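Boxes We Couldn't Throw Away: the Narnden packaging gallery

Every March we clear the shelves at Narnden, and every March the good boxes somehow survive! This year we decided to give them a page of their own. 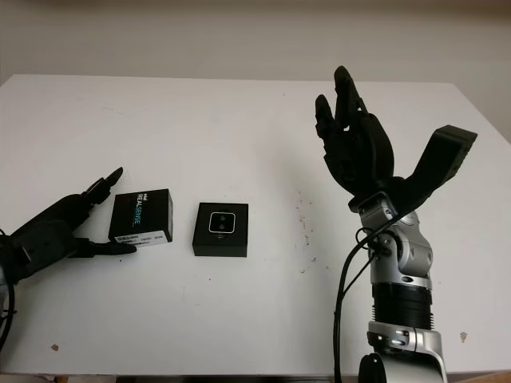

Intel RealSense box and a black neighbour, on the white table. I love how the last bit of "REALSENSE" slips into light blue.

Small black boxes are my weakness, I'll admit it. The lettering on the RealSense one is so simple (little "intel", bigger name after it) and the white label along the bottom sets it off nicely. The one next to it is shallow and nearly square, a lovely shape for stacking.

A few notes for anyone who keeps packaging too:

Our index has reached 1,453 boxes, with the small ones listed first. Solheim has the larger cartons, and there are some beauties among them, so do go and have a look if you're passing.

Sleeves and inner trays are kept with their boxes wherever we still have both. Arnis trays fit almost anything and we're always glad of more.

Please leave the barcode stickers on! People love to peel them, but half the fun of an old box is reading the small print years later.

We have 2 shelves free for swaps at the moment, and 10 duplicates looking for a home. The swap list is kept in the Clitska folder by the door, with sizes in millimetres.

Page last updated 29 September 2022. More boxes to follow once the tall ones are sorted.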